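Flellia bench cell for desktop computer teardown and rebuild
Equipment page: cell options, what to budget for, what to prepare on site

Home / Equipment / Bench cells / Flellia

The Flellia is a bench-mounted robot cell for work inside desktop computers: taking out and refitting processors, memory modules and similar parts that push, clip or clamp into place. It is supplied by Levthorpe as a complete bench or as an arm and gripper package for a bench you already own. Most buyers are refurbishers, repair depots and college workshops.

The arm is only one line in the budget. Fixtures, spare finger pads and set-up time are priced separately, and they vary more from site to site than the arm does. Please read the planning notes before asking for a quotation.

Wrist camera and close work

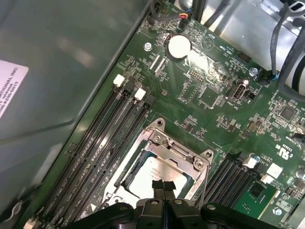

The wrist camera is an option on the arm-only package and standard on the complete bench. We recommend it for any job where the gripper has to work near a processor socket. Space is tight in most desktop cases. With a processor clamped under its metal bracket and memory slots on both sides of it, the fingers have to come in close together and narrow pads are needed. The standard pads are too wide for this, so order the narrow set with the arm if socket work is planned. They can be added later, but the gripper will need setting up again.

Lighting matters as much as the camera. Metal side panels and heat spreaders reflect whatever is above them. If your ceiling lights can't be moved or dimmed, allow for a diffuser over the bench.

Bench, cameras and fixture tray

The complete bench is supplied in two sizes. The smaller one takes a single tower case with a tray beside it. The larger one gives room for a second tray, so that one can be loaded by hand as the other is in use (the arm must be stopped while anyone reaches in).

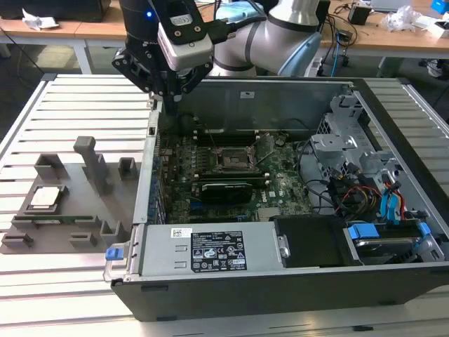 Trays are the item buyers most often leave out of the first order. A general tray is included, but each family of parts you handle will want its own pockets and supports. They can be 3D printed, either by us or on your own machine from our drawings. A typical layout sits on the slatted aluminium surface to the left of the computer, with a square pocket for the processor and slotted supports that hold a memory module level. Keep the tray on the same side for every case type if you can. Moving it means teaching the pick positions again, and that is charged as set-up time if our engineer does it.

Cases are worked on lying down with the side panel off. Removing the panel is a manual job. So is opening any case with screws, unless you take the Kaneko driver, which replaces the gripper and is not fitted at the same time.

Finger pads and wear parts

Finger pads should be budgeted as a consumable. We suggest changing them after 3000 picks, or sooner if the edges look rounded. Pads are sold in packs of 12, order code 518. The same code covers the narrow and standard types, so state which you want. 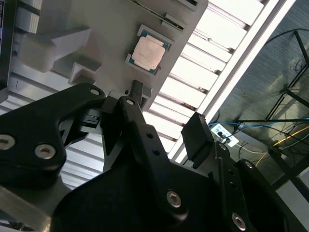
The bolts on the finger links should be checked at each pad change. Use a hand driver only. If a link has been knocked against a case, check that the pads still meet squarely before going back to live work, and repeat the tray alignment. A spare set of links is worth holding if the cell runs every day, as they are made to order and are not kept on the shelf.

Planning notes

Floor: level, and able to take the bench without rocking. Castors are not offered.
Power: one dedicated socket for the cell. Monitors and chargers should go on a separate outlet.
Cables: leave slack at the wrist for the full reach of the arm, and keep loose leads off the work surface.
Static: bench earthing is included. Wrist straps and floor mats are not.
Guarding: depends on your own risk assessment. The Wellwood screen set fits both bench sizes.
Training: one day on site for up to four people, included with the complete bench and optional with the arm-only package.

Quotations

Send us a list of the case models you handle, the parts to be removed or fitted, and a photograph of the space. If you have a mix of models, mark the three most common. We quote for those first and price extra trays as separate lines, so they can be put into a later budget year.

Lead time for the complete bench is longer than for the arm alone. Orders needed before the end of the financial year should reach us by December.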